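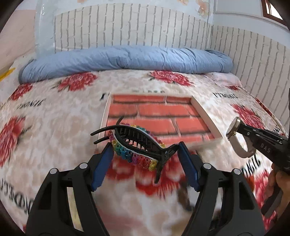
Ursina Plattner and Leopold Auer, with Shota Arai
Revised 4th December

4. Who buys the scarf, and who has to wear it

Most writing on supporters' merchandise assumes that the person at the till and the person in the stand are the same. Our material suggests they seldom meet before the birthday. Of the 400 customer reviews we read from the Poltelwood club shop, the greater part were written by somebody's mother, uncle or fiancée, and the goods were praised on grounds that have little to do with football. The scarf "arrived quickly". The mug "was well wrapped". One reviewer gave full marks to a bobble hat and added that she had not yet told her husband she had bought it.

We call this second-hand approval. The reviewer vouches for the pleasure of a third party who has not been asked, or who has been asked in front of the rest of the family, with cake. Nägeli found much the same pattern among buyers of ice hockey pennants, though his reviewers were a grumpier lot and some of them mentioned the hockey.

4.1 Things with a badge and things without

Club shops sell two sorts of goods. The first carries the badge and costs more. The second merely sits near the first: socks, pencils, umbrellas, hair accessories. Figure 3 shows an item of the unbadged sort, a black claw clip with a rainbow-coloured rhinestone band. We had expected unbadged goods to be reviewed more coolly, there being no loyalty to lean on. They were reviewed at greater length and with far more attention to whether the thing did its job. A buyer of an umbrella wants to stay dry. A buyer of a badged umbrella will forgive it a good deal, up to and including rain.

Figure 3. Hair claw clip with rhinestone band.

The clearest case in our sample is the Clarnell flask, sold with and without the club crest and otherwise the same flask. Complaints about the lid turned up in both sets. In the plain set the lid "leaks". In the crested set it "takes a bit of getting used to", and one grandfather had come to regard it as part of the character of the object. He still gave it top marks. We did not ask what happened to his sandwiches.

4.2 The returns desk

Reviews are only half the story, and the more cheerful half. Edeltraud Wieser, who ran the returns desk for 52 weeks, let us read her ledger on condition that we copied nothing about the pyjamas. Her entries are brief. "Wrong size" is common, "wrong colour" less so, and "wrong team" appears often enough to have its own abbreviation. November is quiet. The weeks after Christmas are given over to children's shirts bearing the name of a player who has since been sold, a risk the gift buyer takes on without knowing there is one.

Very few of these returns left any trace in the reviews. Several buyers seem to have brought the shirt back and left the praise where it was — delivery had, after all, been prompt.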